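4. Eine Partie einrichten: Szenario »Bragança«

Das Szenario behandelt den Feldzug an der portugiesischen Nordgrenze und ist für zwei Spieler ausgelegt. Lesen Sie zuvor Abschnitt 3 (Gelände und Nachschub).

1. Breiten Sie den Spielplan aus. Die Nordseite zeigt zum spanischen Spieler.
2. Sortieren Sie die Einheiten nach Farbe. Verstärkungen tragen auf der Rückseite die Rundenzahl und bleiben vorerst neben dem Plan.
3. Stellen Sie die portugiesische Garnison auf Feld 402. Sie darf die Festung in der ersten Runde nicht verlassen.
4. Der spanische Spieler verteilt seine Kolonnen auf die Felder nördlich der Grenzlinie – höchstens zwei je Feld.

Hinweis: Feld 557 ist in der ersten Auflage als Ebene gedruckt. Es gilt als Gebirge. 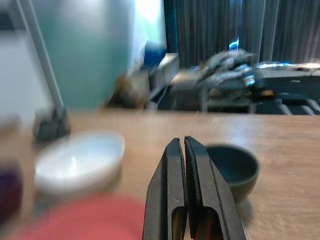
5. Setzen Sie den Nachschubmarker beider Seiten auf 7.
6. Mischen Sie die Ereigniskarten. Die Karte »Waffenstillstand« kommt unter den Stapel.
7. Der spanische Spieler beginnt.

Achtung: Einheiten ohne Verbindung zu einem Depot verlieren am Rundenende eine Stufe. Das gilt auch für die Garnison, sobald alle Nachbarfelder feindlich besetzt sind.

Die Variante »Später Entsatz« stammt von Dilani Hettiarachchi. Dabei treffen die Verstärkungen eine Runde später ein, und der portugiesische Spieler zieht zu Beginn eine zusätzliche Ereigniskarte.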